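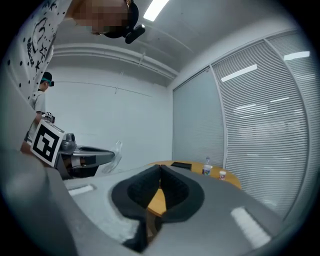
Every few weeks somebody at the Sustetgate shop asks me when the robot is going to be finished, and I've taken to saying February without saying which one. I don't mind the question. People walk past on their way to the lathe, they see a big hand with two fingers, and naturally they want to see it do something! What I'd like to argue, if you'll stay with me for a page or so (my wife says it is never just a page), is that the part they find dull is the part worth coming in for.

We began the way most home builders begin, with a shopping list. Sotiris Balaskas had drawn an arm, Huw Rowlands had strong feelings about motors, and I had a garage in Nerkdale with a bench in it. We spent most of a winter on that arm and it was a handsome thing, and it could not pick up a sandwich bag. It could go to where the bag was, very nicely. Then it closed its fingers and the bag slid off somewhere else, and we all stood there drinking tea.

So these days we hold the grippers ourselves.

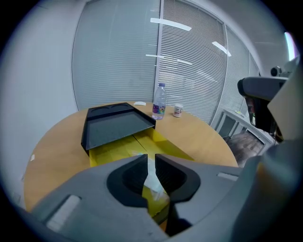

Tudur Beddoe

I know how that sounds. A grown man squeezing a pair of fingers around a plastic bag over a table is hardly the future we were promised in the comics. But try it for an afternoon and you'll learn more about your own hands than you'd ever think there was to learn. You come at a bag from the side. You pinch a fold and wait a moment before you lift. Eun-ji Ban does a little roll of the wrist that she swears she doesn't do, and I've been trying to copy it ever since she showed me (or didn't show me, as she'd have it).

My friend Washington Lins disagrees with nearly all of this, and he has a fair case. He builds at Flokham, and his view is that a hobby shop should build machines and leave the practicing to people with money. We'd need 2,000 good tries, he says, before a motor learned anything from us, and on a decent evening we manage 15. I can do that sum as well as he can. I'd still choose those evenings over another winter of brackets, and I think a newcomer should too, because you can hand a newcomer a gripper in the first five minutes and they're doing the real work alongside everyone else. 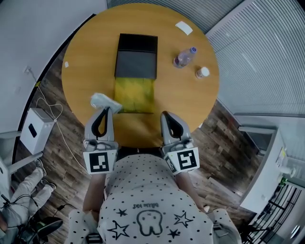 *Picking at the white cloth, left finger first.*

Cloth is my favorite, by the way. A box sits still and lets you be clumsy with it, and a bottle is nearly as forgiving, but cloth has opinions. If you're starting out, I'd say put the arm drawings in a drawer for a while and get hold of an old dish towel. Huw still wants his motors, and he'll get them, and I expect I'll be the one holding the flashlight while he wires them in.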